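Speaker notes - Linen Handling and Folding Surfaces
Staff development session, Livilico Residences
Presenter: Charmaine Coetzee, Housekeeping Standards

Opening (4 minutes)

Good morning, and thank you for coming. The subject today is the folding of towels, and in particular the surface on which they are folded. I shall speak briefly and leave time for discussion.

Our Zokenville building has 58 guest rooms. In January the linen room there logged 502 towels returned to the shelf for refolding. Most of them were clean and in good repair. They had simply been folded badly the first time, and the work had to be done again.

Urs Aigner has kindly agreed to take questions on laundering at the end. Please hold any points on detergents until then.

The surface (11 minutes)

A towel with a looped pile grips whatever it lies on. On a slick counter the lower layer slides while the upper layer is being turned, and the corners no longer meet. A felt covering holds the lower layer in place. Green is a practical color for it, as the edge of a tan or white towel shows up clearly against it. 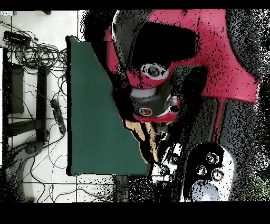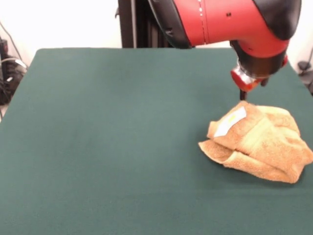

What should be done first with a towel that arrives in a heap?

Find two neighboring corners, lift the towel by them and let it hang for a moment before laying it down. Pulling at the heap from the side tends to tighten the creases underneath.

Once the towel is down, smooth it from the middle outward with the flat of the hand. Bring the short edges together, then fold in thirds along the length - the hem goes inside, and the rounded fold faces the front of the shelf. Bath mats are folded in half only.

Pause here. Ask whether any team folds in quarters, and note which buildings they come from.

Care of the felt

Brush the felt at the close of each shift. Lint left overnight works its way into the next day's linen, and dark towels show it badly. Spills are to be blotted, never rubbed. Felt that has begun to pill should be reported to the linen room desk for replacement.

Handouts are by the door. The Hồ building team should take the version with the larger shelf measurements. Questions on laundering now go to Mr. Aigner.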